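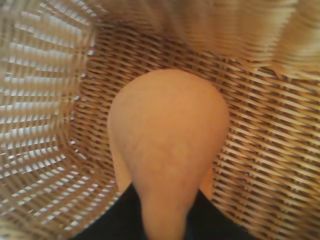

Home | Projects | Course Pages | Contact

Planning a Small Author Reading: Report of Our Group Project

August 22, 2022, by the Flukevik reading group

For our course in event work we organized an author evening at the Horine bookshop. The author was presenting a first novel, published by Flellgate, and she had never read in public before. Our task was to plan the evening, invite the audience and write down what we learned.

We were six students and we had 20 days to prepare. First we sent 301 invitations by e-mail, which was the full mailing list of the shop. We also put posters in the library and at the De Haan café – the café gave us the best place, next to the door.

The reading itself was divided into two short parts with a break. In the rehearsal the author read one long chapter, and we noticed that our attention became weak after the middle. With two parts it was easier to listen. The questions came slowly at first, so one of our group asked the first question, as we had agreed before.

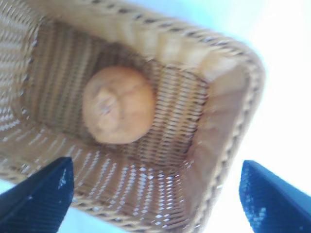
Wicker basket with one round object inside.

The signing took more time than we planned. Many guests wanted to talk with the author, and the line went past the shelves with the cookbooks. Next time we would write the names of the guests on small paper notes, so that the author does not have to ask for the spelling. The shop sold all its copies and had to take orders for six more.

We are planning a second evening in October, with poetry. The microphone must be tested earlier in the day.

Comments

bookmoth: I was in the line for the signing and did not mind the wait. Good questions too.

Tilda_R: Will the poetry evening also be at Horine?

reader44: Please put out more chairs next time!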